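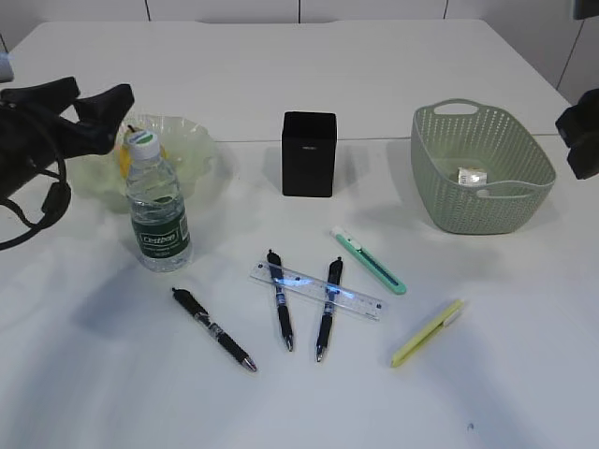 Weißer Tisch, was darf drauf stehen bleiben?
Forum Wohnen & Ordnung > Kleinkram

Gurnedeck schrieb:
Seit Dezember haben wir einen weißen Tisch, 133 cm breit, und seitdem führe ich Krieg gegen alles, was darauf übernachtet. Schale, Körbchen, schwarzer Kasten, dazu ständig eine Wasserflasche. Die Flasche muss weg, da sind wir uns hoffentlich einig. Aber der Rest? Meine Hälfte des Haushalts findet, ein Tisch sei zum Hinstellen da.

Hindeo schrieb:
Deine Hälfte des Haushalts hat recht. Ein leerer Tisch ist ein Brett mit Beinen.
Flasche weg, meinetwegen. Obwohl das grüne Etikett ja fast schon zum Korb passt.

Chae schrieb:
Widerspruch. Alles in den Korb, Korb ins Regal, fertig. Dauert 20 Sekunden, ich habe es bei mir gestoppt (ja, ich bin so jemand).

Gurnedeck schrieb:
@Chae Und am nächsten Morgen liegt wieder alles da, nur ohne Korb.
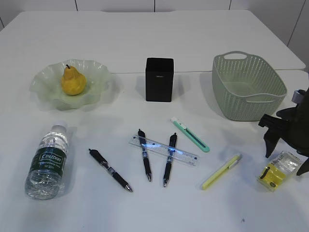

Skimaron schrieb:
Ich habe nach fast 10 Jahren Obstschalenhaltung eine feste Meinung: Eine Schale ist keine Ablage. Sobald der erste Schlüssel drin liegt, folgen Batterien, Gummibänder und die Garantiekarte vom Toaster. Eine einzelne Birne mitten in so einem gewellten Glasrand darf dagegen bleiben, das hat beinahe etwas von Stillleben. Verpackungskram wie das Ding mit der gelben Pappe gehört in den Korb, der steht ja ohnehin leer daneben und wartet auf eine Aufgabe.

Chae schrieb:
Eine Birne ist kein Obstvorrat, eine Birne ist Deko mit Ablaufdatum.

Hindeo schrieb:
Dann iss sie halt.

Skimaron schrieb:
Vorher bitte reif werden lassen. Am Stiel leicht drücken, gibt sie nach, geht es los.

Gurnedeck schrieb:
Zwischenstand: Schale bleibt, Korb bleibt auf Probe. Über den schwarzen Kasten wird noch verhandelt. Ich finde ihn zu wuchtig für den Tisch.

Hindeo schrieb:
Wuchtig? Der ist doch das Einzige auf dem Tisch mit Haltung. Schale und Korb sind blassgrün.

Chae schrieb:
Regal. Ich sage nur: Regal.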